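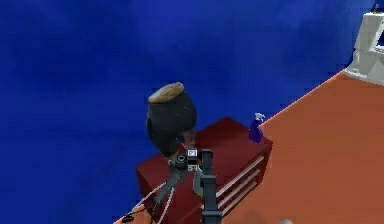 Zasow 生活论坛 › 看病就医 › Arnum 的眼科门诊并到 Milcombe 总院,家里有老人的进来聊聊

河边老槐树(楼主)
发表于 2021年1月

各位邻居好,我平时潜水多,发帖少,这次实在是心里有事,想找人说说话,字可能会有点多,大家多包涵。

事情是这样的,我母亲86岁,住在 Arnum 老街那一片,眼睛一直不太好,青光眼跟了她好多年,每天早晚滴药,隔一段时间就要去 Arnum 分院的眼科量眼压、看视野。她认路认得很死,从家里出来过一个路口,沿着菜场那道墙走到头就是分院侧门,挂号的窗口在哪儿,候诊的椅子哪一把靠暖气,她闭着眼睛都摸得到。结果前几天去复查,护士很客气地递给她一张纸,说眼科门诊要合并到 Milcombe 总院去,以后复查、开药、做激光都到那边,Arnum 这边只留内科和换药室。

老太太回来把那张纸压在饭桌的玻璃底下,也没说什么,吃饭的时候突然问我:“Milcombe 是不是要坐 563 路?”我当时鼻子就有点酸。她这几年没单独坐过公交了。

563 路大家都知道的,从 Arnum 绕到新区再绕回来,顺利的话一趟60分钟,遇上下雨下雪就没准了。我自己上班,请假不是不行,可是一年要请好几回。打车来回也不是一笔小数目。纸上写着“如有特殊困难可与科室联系”,我打了两次电话,一次占线,一次转来转去转到了体检中心,人家小姑娘也很无奈,说她那边只管体检。

我不是来骂医院的。给我母亲看病的那位医生特别耐心,老太太耳背,他就把话写在纸上给她看,字写得老大。护士们也好。我就是想问问:
家里有类似情况的,你们打算怎么办?总院那边的眼科有谁去过,老人一个人能不能应付得来?还有,青光眼的药能不能在 Csonka 药房拿,不用每次都跑医院?

先谢谢大家了。

糯米团子
楼主别急,抱抱你。我先说说总院那边,我去年秋天陪我公公在那边做过白内障,来来回回跑了不少趟,还算熟。

总院的眼科在新楼,进大门以后不要往正前方那个大厅走,那边是挂号和急诊分诊,人最多,老人一进去就晕。往左手边走,有一条带棚子的连廊,走到底坐电梯上去就是。地上贴了绿色的箭头,跟着箭头走就行,不过有几段磨得差不多看不清了,我公公第一次就是跟着箭头走到了一半,跟到放射科去了,哈哈,在放射科门口坐了好久,还纳闷怎么没有人叫他的号。

设备确实比 Arnum 分院好。我公公以前在分院查视野,那台机器老,他老是跟不上,做一遍不合格再做一遍,做完人都蔫了。总院那台新一点,做得快,中间还可以停下来歇口气。医生说视野检查跟人的精神状态很有关系,累了结果就不准。所以从看病本身来说,我觉得合并过去未必是坏事,当然路远是真的远,这个我不替他们说话。

还有一条,带老人去一定要吃了早饭再去,自己带个水杯,那边楼下的小卖部现在关着。

河边老槐树(楼主)
谢谢糯米团子,你写得太详细了,连廊这个我记下来了。放射科那段我念给我母亲听,她笑了半天,说那她也要去放射科坐坐。

她笑了我就放心一点。

铁皮信箱
我来唱个反调,楼主和楼上别介意。

我觉得这次合并就是图省事,省的是医院的事,费的是病人的事。设备好我承认,可是设备能搬,老太太的腿能搬吗?Arnum 老街住的都是什么人?绝大部分是上了年纪的,年轻人早搬新区去了。偏偏把眼科这种老人看得最多的科往新区挪,你说他们排方案的时候有没有拿张地图看一看。

而且我跟大家讲,青光眼这个病最怕的就是断。我岳父就是前车之鉴。他当年也是嫌远嫌麻烦,觉得自己看东西还行,不疼不痒的,复查拖了一次又一次,药也是想起来才滴。等到有一天下楼梯踩空了,才发现旁边那一圈已经看不见了。医生说丢掉的视野回不来,只能保住剩下的。他是个很要强的人,那之后再没骑过自行车。

所以我看到“路远”两个字就上火。路远不是小事,路远就会有人不去,不去就会有人看不见。这个账应该有人算一算。

糯米团子
铁皮信箱,你岳父的事看得我心里很难受。你说的我大部分同意,不过有一点我想替医院说一句公道话:我听眼科的护士提过,分院那边医生一直不够,有一阵子只有一位在顶着,病了都不敢请假。两边分着开,哪边都不踏实。这个情况跟单纯图省事还是有区别的吧。

铁皮信箱
医生不够就招,招不到就想办法让医生轮着来坐诊,一个礼拜来半天也是好的。我以前在外地住过,那边就是这么干的,眼科医生提着箱子到下面的卫生站去,量个眼压开个药,复杂的再转上去。不是做不到,是没人去做。

三月的风筝
插一句,我在医疗行业干过(不在本地,也不是眼科,别找我看病哈),提着箱子下去这个事情听起来简单,做起来真的挺难的。眼压计可以带,裂隙灯也有手持的,但是视野仪和 OCT 搬不动,也要定期校准。青光眼随访不能光靠一个眼压,眼压正常的人视神经照样可能在变坏。所以如果每次都在家门口量个眼压就算完,反而会让人以为自己没事。

我的看法是两样都要有:平时量眼压、续药放在近的地方,隔一段时间老老实实去总院把全套查一遍。楼主可以跟医生商量一下,老太太的情况稳不稳定,稳定的话复查间隔也许可以调整,这个必须由她自己的医生定,网上谁说都不算,我说的也不算。
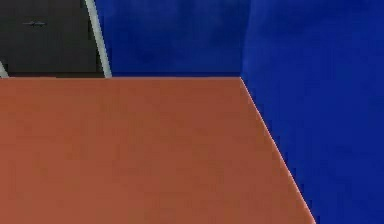 另外药的事我也多说几句,我看楼主问到 Csonka 药房。青光眼的眼药水是处方药,药房能不能给,主要看手里的处方写的是什么、有没有过期。有的医生愿意开长一点的处方,有的不愿意,这里面有他们的考虑,老人家里囤一大堆药水容易放混、放过期,有几种还得放冰箱。我见过一位阿姨把青光眼的药水和治过敏的药水并排摆在窗台上,瓶子一般大,盖子颜色也接近,滴错了好一阵子自己都不知道。所以建议楼主在瓶子上贴个大大的字条,早上的写“早”,晚上的写“晚”,用粗笔写。

滴完以后让老太太闭上眼睛,用手指轻轻按住内眼角鼻子旁边那个地方,过一会儿再松开,这样药水不容易流到鼻子和喉咙里去。两种药中间要隔开几分钟。这些分院的护士多半教过,不过老人嘛,教过和天天照着做是两回事,我自己的妈也是这样的,当面答应得特别好。

河边老槐树(楼主)
三月的风筝,你说得太对了,当面答应得特别好,这就是我妈!

我刚才去她家看了一眼药水,一瓶在冰箱门上,一瓶在她枕头底下,问她为什么放枕头底下,她说晚上滴完懒得起来。我给贴了字条,她嫌我字丑,自己又重写了一张贴上去。

晒太阳的胖橘
我看大家都在说青光眼,我来补充一个做过手术的。去年我自己做的白内障,还没到退休年龄就得了,医生说跟以前长期用激素有关系。手术是在总院做的,躺下去没多久就结束了,全程醒着,能听见医生跟护士说话,就是有点凉飕飕的,还有一股消毒水味。我紧张得攥着被单,护士把手伸过来让我捏着,我到现在都记得那只手是热乎的。

术后第二天揭纱布,我跟你们说,世界一下子就亮了!我家厨房那面墙我一直以为是米黄色的,原来是白的,我还跟老公吵过一架说他买错漆了。回家以后对着镜子看见自己一脸皱纹,又有点后悔,哈哈哈。

说回正题,我也觉得总院的水平没问题,就是停车太难,交通也不方便。我当时复查是早上约的号,为了停车天没亮透就出门了。要是能有个班车,从 Arnum 分院门口接人,直接拉到总院楼下,我看一大半的抱怨就没了。

铁皮信箱
班车这个我举双手赞成。我前面说话冲了点,心里是着急。要是有班车,我可以少骂几句。

卖豆腐的二女儿
班车的事情我知道一点点,不敢保证全对。我在社区服务站那边帮我姐看过一阵子前台,听来办事的人讲,以前 Zasow 有过一条接送透析病人的线,是申请补贴跑起来的,后来补贴没续上就停了。所以不是没有先例。真要弄,最好是大家把自己的困难写清楚,住在哪里、多久去一次、走路方不方便、家里有没有人陪,写得越具体越好,交到分院一楼的意见箱,同时社区也交一份。光说“不方便”三个字,人家看了也不知道怎么办。

还有,打车补助是有的,不过条件比较细,要低收入或者残疾证,一年最高报销600元,还得留着票。楼主可以去问问你母亲符不符合,视力残疾如果评得上级别,能办的事情就多一些。很多老人不愿意去评,觉得难听,我姑妈就是,怎么劝都不去,说自己还能穿针呢。后来去评了,拿着证去坐车,司机还扶了她一把,她回来夸了司机一个晚上。

河边老槐树(楼主)
这条信息太有用了,我完全不知道还有打车补助。视力残疾这个我得慢慢跟她讲,她大概率跟你姑妈一个反应。谢谢二女儿,也谢谢你姐姐!

北窗灯
我有不同意见,可能不讨喜,先给大家鞠个躬。

我爱人在别的医院做护士(也不在眼科),我听她回来讲得多了,觉得大家对医院的要求有时候有点高。现在是什么时候,大家进门都要量体温查行程,门诊的人手抽了一批又一批去别的岗位,留下的人一个顶两个用。这个时候把两个小科室拢到一起,至少保证有人在。要是硬撑着两边开,哪天分院那位医生被抽走了,或者自己隔离了,门一关,病人白跑一趟,那个火气恐怕更大。

我爱人上个月有一天回来,脸上勒得全是印子,坐在门口换鞋的凳子上就睡着了。她那天被一位家属骂了好久,就为等的时间长。她跟我说,她不怪人家,人家也是急的,可是她也是真的没有办法。

我不是说楼主,楼主从头到尾都很客气,我看着心里挺暖的。我就是想说,写意见的时候,咱们能不能把“谁的错”放一放,先说“要什么”。

铁皮信箱
北窗灯,你爱人辛苦了。我这个人说话急,但是我从来不骂护士,骂护士有什么用,方案又不是她们定的。

不过你说的“放一放”我不完全认同。特殊时期合并我能理解,那你就写清楚是特殊时期,写清楚什么时候恢复。那张纸上有写吗?楼主你看看有没有写。我就怕现在拿疫情说事,等疫情过去了,也就没人提了,门诊早改成别的了。

河边老槐树(楼主)
我刚把玻璃掀开看了一遍,没写恢复的时间。原文大概意思是“为整合眼科诊疗资源,提高服务质量”,后面是搬迁后的地址和电话。电话就是我打到体检中心的那一个。

铁皮信箱
你看。

北窗灯
没写时间这一点你说得有道理,应该写上。我收回一半。

糯米团子
哎呀,你们两位都是好心,我看着也高兴,以前这个论坛一吵就吵到楼主删帖,现在居然有人“收回一半”。

说到电话,我翻出我公公病历本后面写的那个号,是眼科护士站的,我发你私信了楼主。下午打比较容易通,上午她们忙得脚不沾地。接电话的如果是声音有点哑的那位,别怕,她说话就是那样,人特别好,我公公术后眼睛痒,晚上担心得睡不着,第二天她在电话里一句一句教他怎么观察,还让他别揉,说“您再揉我就过去拿胶带把您手粘上”。我公公后来逢人就讲。

三月的风筝
再补充一点,给楼主也给所有家里有青光眼老人的朋友。哪些情况不能等复查、要马上去急诊,大家最好抄一张贴在冰箱上:眼睛突然胀痛得厉害、同侧头痛、恶心呕吐、看灯有一圈彩虹一样的光晕、视力一下子掉下去。有的老人呕吐得厉害,家里人以为是吃坏了肚子,往消化科送,耽误了眼睛。这种时候就不要想着坐公交了,直接叫车或者叫急救。

另外有的感冒药、晕车药、治尿频的药,对某一类青光眼的人不合适,去药房买药的时候一定要先讲一句“我有青光眼”。Csonka 药房我去过几次,柜台里那位药师很负责,会追着问。

晒太阳的胖橘
看灯有彩虹!我婆婆前年冬天说过这个话,我们还以为她是在夸路灯好看……后来去查,果然是眼压高,还好去得不算晚。现在想起来后背发凉。

大家真的不要嫌老人唠叨,他们有时候随口一句话就是要紧的。

沿河骑车的
路过,说两句闲话。我就住在总院后面,天天看见从 Arnum 那边过来的老人在 563 路站台上等车。那个站台没有棚子,凳子也坏了一张,冬天风从桥那边灌过来,年轻人都站不住。上礼拜我看见一对老夫妻,老太太一只眼睛贴着纱布,老头把自己的围巾解下来给她包在头上,包得像个粽子,两个人挨着站了好久。我骑过去了又折回来,问他们要不要到我家楼道里避避风,老头说不用不用,车马上就来,结果我买完菜回来他们还在。

所以我觉得除了班车,站台也该提一提。修一个棚子、换一张凳子花不了多少钱,归公交公司还是归街道我不清楚,但是总有人管的吧。

卖豆腐的二女儿
站台归街道报修,公交公司派人装。我去年报过我们家门口那个,报了以后等了挺久,最后还是修好了。报的时候把站名和方向写清楚,去程的还是回程的,不然师傅会修到对面去。别问我怎么知道的。

河边老槐树(楼主)
更新一下,怕大家惦记着。

今天下午按糯米团子给的号打过去,真的是声音有点哑的那位接的!我一听就想起胶带的事,差点笑出来。她帮我查了我母亲的记录,说原来在分院的病历和视野图都会转过去,不用重新建档,但是建议第一次去的时候把手里的旧单子也带上,万一系统里缺了哪一张,医生可以对一对。她还说第一次最好有家属陪着,去之前打电话告诉她们,她们会有人到电梯口接一下。

我把铁皮信箱问的那个问题也问了,就是合并是不是长期的。她很坦白,说她不知道,上面没有跟她们说过,她自己家也住 Arnum 这边,现在上班也得坐 563 路。我一下子不知道该接什么,就说了句那您也辛苦。她说可不是嘛。

关于药,她说可以跟医生提,稳定的老病人有时候能开长一点,具体要看这次复查的结果。我就不强求了,先把第一趟走好。

另外我照着二女儿说的,写了一份意见,写我母亲的年纪、住的位置、多久去一次、坐车要多久,最后写了两条请求,一条是班车,一条是告诉我们有没有恢复的打算。站台的事另外写了一张。写完念给我母亲听,她说少了一句,让我加上“感谢给我看病的医生,字写得很大”。我加上了。 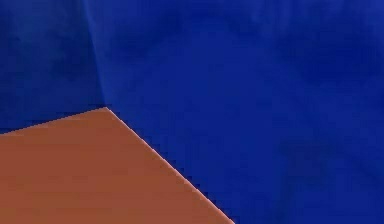
渲染图:蓝色背景前,左下方一角赤陶橙色

铁皮信箱
楼主办事利索,佩服。我也写了一份,写完删了一半,删掉的都是骂人的。剩下的明天送过去。我岳父听说了,也要在上面签个名,他现在签字要我把着他的手放到格子那里,签得还挺有劲。

糯米团子
替我向你岳父问好。

楼主,你带你母亲第一次去是什么时候?要是时间凑得上,我可以在连廊那头等你们,我公公正好也快要复查了,两个老人一块儿坐着说说话,等号也没那么闷。他话多,你母亲耳背,也许正好合适,哈哈。

河边老槐树(楼主)
那太好了!日子还没定,定了我私信你。我母亲说要给你公公带她腌的萝卜,问他牙口怎么样。

糯米团子
牙口好得很,就怕咸。医生让他少吃盐,他嘴上答应得也特别好。

北窗灯
我问了我爱人,她说有个办法也许用得上:老人去大医院,可以在胸前口袋里放一张卡片,写上姓、年龄、看哪个科、什么病、用什么药、家属电话。不要挂在外面,放口袋里就行。迷路了或者不舒服了,拿出来给穿制服的人看。她们病房好些老人都有,有的还过了塑。听力不好的再加一句“请大声或写字”。

药名那一栏直接照着瓶子抄,别凭印象写,老人常说“那个蓝盖子的”,可是换了厂家盖子就不蓝了。

三月的风筝
这个卡片好,赞同。补一个,如果做过眼睛手术或者激光,哪只眼睛、哪一年也写上。

沿河骑车的
563 路站台我今天拍照报给街道了,写明了是总院后门往 Arnum 方向的。接电话的问我坏了几天了,我说我看见它坏的时候还穿短袖呢。他说登记了,让我等通知。

卖豆腐的二女儿
记得要登记号!没有登记号,下次打过去又得从头讲一遍。

沿河骑车的
……没要。我明天再打一个。

晒太阳的胖橘
我家那位说他们单位有一辆旧面包车平时闲着,问能不能拿来当班车。我说你想得倒简单,保险呢、司机呢、出了事算谁的呢,他被我问得不吭声了。不过我心里还是觉得他挺可爱的。有没有懂这方面的邻居,私人车辆接送老人看病,邻里之间互相搭一段,不收钱的那种,要注意什么?

铁皮信箱
不收钱互相捎一段,我觉得可以先在帖子里约,谁哪天开车去总院那边,提前说一声,有空位就带一位。上下车扶着点,安全带给老人系好。我礼拜里总有一两趟要去新区拉货,回来是空车,副驾驶可以坐人。先说好,我车上有股油漆味,散不掉的。

北窗灯
搭车可以,不过最好家属互相认识,老人自己也愿意。还有眼睛刚散过瞳的,回程看不清台阶,一定送到家门口,别在路口放下。墨镜或者有檐的帽子带一顶,散瞳以后出来见着太阳会很难受。

河边老槐树(楼主)
散瞳这个我还真没想到,她以前在分院散完瞳都是扶着菜场那道墙自己走回来的,我问她刺不刺眼,她说低着头走就行了。这些年她都没跟我提过。

帽子她有一顶,我晚上过去给她找出来。铁皮信箱大哥,油漆味不怕的,我先记下你这一个座位,要是哪天我实在请不出假,再来麻烦你。萝卜也有你一份。

铁皮信箱
萝卜我不客气了。我不怕咸。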